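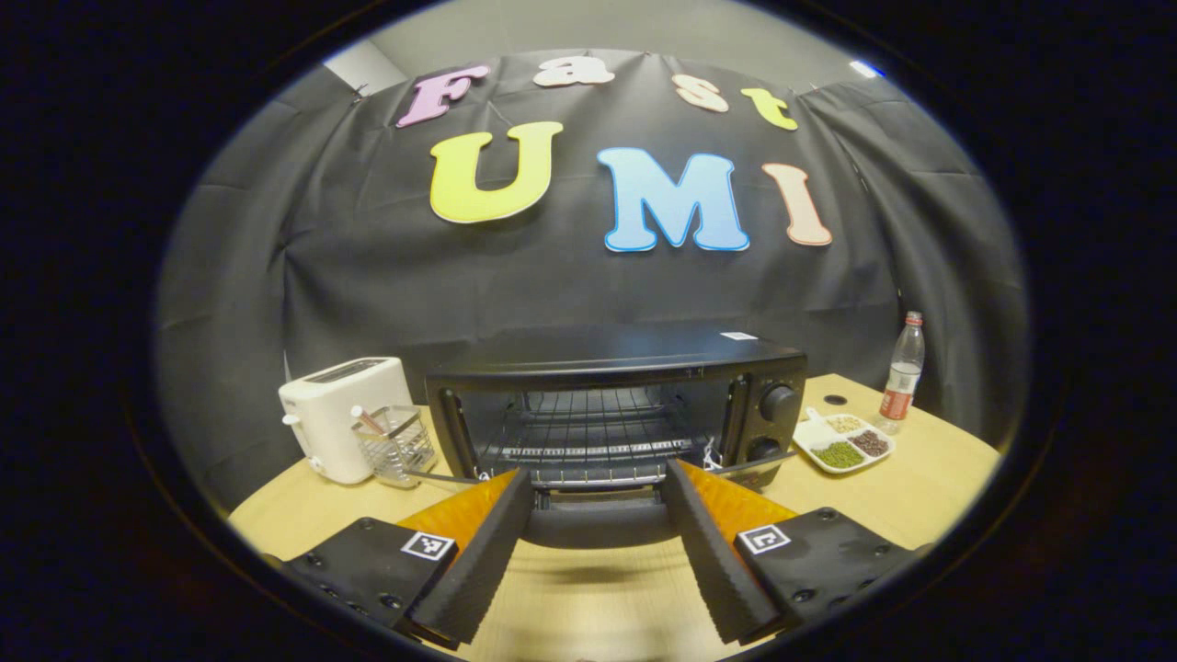
The Closing of the Door

21 Jun 2020
By the Recording Member, Prado Shared Workshop

The members of the Prado Shared Workshop have asked for a written account of the machine known as Vurnano, to be kept with the tool register and the lease. The undersigned was present for most of the work. Where the undersigned was absent, the account relies on the logbook, which is legible except for the pages on which varnish was spilled.

The project was proposed by a member of long standing, a retired baker, who had lost much of the strength in both hands. She did not describe it as a medical matter. Her application stated only that she wished to put a tray into an oven and take it out again without asking her son, and that she understood the workshop had persons in it who built such things. Under "materials required" she wrote "whatever you use." Under "expected duration" she wrote "soon."

The application was approved with a budget of 400 dollars. The members present agreed that the sum was too small, and also that a larger one did not exist.

A secondhand arm was purchased from Pletosico, a firm that clears out closed factories. The arm had spent its working life moving jars. It arrived in a crate lined with old shipping forms and would, when first switched on, reach to its left and close on the air at the height of a jar. This was corrected in the first week, though several members had by then become used to stepping around it.

It was decided early that the arm would be taught by example. A person would hold a gripper in the hand and perform the task with it, the motions would be recorded, and the arm would be trained to carry them out. The alternative was to write every movement down as a set of instructions. One member favored this second method and spent two evenings writing the instructions for a single oven door. His document is attached to the logbook with a clip. It remains unfinished.

The question then arose of who should hold the gripper. The younger members assumed that it would be one of themselves, as they had steady hands and had built the fingers. The baker objected. She said that there was a way of opening an oven and that she did not see it being done. She pointed out that the member then holding the gripper had pulled the door down as if it were a drawer, and that a person who opened an oven in this manner would at some point be hit by the heat in the face.

It was explained to her that the arm had no face.

She replied that the person standing next to it would.

A strap was therefore sewn so that the weight of the gripper could be carried from the forearm, and the trigger was altered so that it could be pressed with the side of the hand. These changes cost nothing except the strap, which had been part of a school bag. From that evening the demonstrations were hers.

She attended in June after supper, when the street was quiet and the compressor next door had been turned off. She wore an apron for the purpose. She would lower the door, wait, bring the tray forward, set it on the rack, withdraw, and close the door again, after which a member would call out the number of the demonstration and she would begin again. She did not like to be told that a particular one had been good. She said that in a bakery one learned this from the bread.

The logbook for this period is tidy and offers little to the reader. It records that the rack was moved up one position and moved back. It records a disagreement over the radio, and a request that persons using the lathe should not do so while demonstrations were in progress, as she turned her head toward the noise and the gripper turned with her. On one page a member has written the word "cinnamon" without further comment.

When the recordings stood at 795, training was begun on the computer in the back office, which could not be used for anything else until it was done. The member responsible for invoices wrote them by hand.

The first trial of the trained arm was held with the members standing behind the yellow tape. The arm lowered the door. It waited. It brought the tray forward and set it on the rack with a small push at the end to seat it, a movement that no member had planned and that all of them recognized. There was some applause. The arm then withdrew from the oven, moved to the lower edge of the door, and stopped.

It remained there for nearly 6 seconds. A member reached for the stop button. Before he had pressed it, the arm raised the door and closed it in the ordinary way.

The trial was repeated with the same result. The pause was entered in the logbook as a fault, and a search for its cause was made over the following evenings. The wiring was checked first, then the timing of the motors, then the joint that had once given trouble over the jars. Pletosico was contacted by telephone and stated that the arm had been sold as seen. The camera was cleaned. None of these measures had any effect.

The cause was found by a student member, the youngest on the register, who had gone back to the recordings in order to count something else. She reported that the pause was present in the demonstrations. It was in nearly all of them. After setting down the tray, the baker had brought the gripper to the edge of the door and held it there before closing. The arm had no fault. It was doing what it had been shown.

The members discussed whether to remove it. This was within their ability. The recordings could be trimmed and the training repeated, at the price of another stretch of handwritten invoices. The member who favored written instructions observed that an oven loses heat for as long as its door is open, and that a pause of this length served no purpose. He was correct as to the heat. It was moved that the baker be consulted before any change was made.

She was consulted at the bench. She watched the recording of her own hands, and then the arm, and then asked to see the arm again. She had not known that she did it.

She said, after a time, that when she was learning the trade she had worked beside her mother at the deck oven on Lultetti Street, and that her mother did not allow the door to be shut on a batch until she had looked at it. It was the last point at which anything could be put right. A loaf could be turned or a tray pulled forward. Once the door was closed, her mother considered the matter to be out of her hands, and would go and sit down. The baker stated that she had not thought about this in many years, and that she would have said, if asked, that she shut the door as anyone would.

The student member asked whether she wanted it taken out.

The baker asked what the arm looked at during that time. She was told that its camera was on, and that it saw the tray, but that it was not checking for anything. It had only learned to be still there.

She said that this was also true of herself on most days.

The motion to trim the recordings was withdrawn by the member who had made it. He asked that his remark concerning the heat be kept in the record, and it is kept here.

The machine was moved to the baker's kitchen with the help of her son, who measured the counter twice and was asked to leave the room once. The first tray it handled there held rolls. The undersigned was given one and has no technical observations to make about it. The oven door was lowered, the tray was seated with its small push, and the arm came to rest at the edge of the door. The baker leaned in beside it. She looked for as long as it did, then reached across and moved a roll on the near side a little to the left, and the door was closed.

The strap has been returned to the workshop and hangs with the clamps. It may be borrowed in the usual way.

Prado Shared Workshop. Inquiries may be left in the box by the side entrance. © 2020 the author. All rights reserved. Back to top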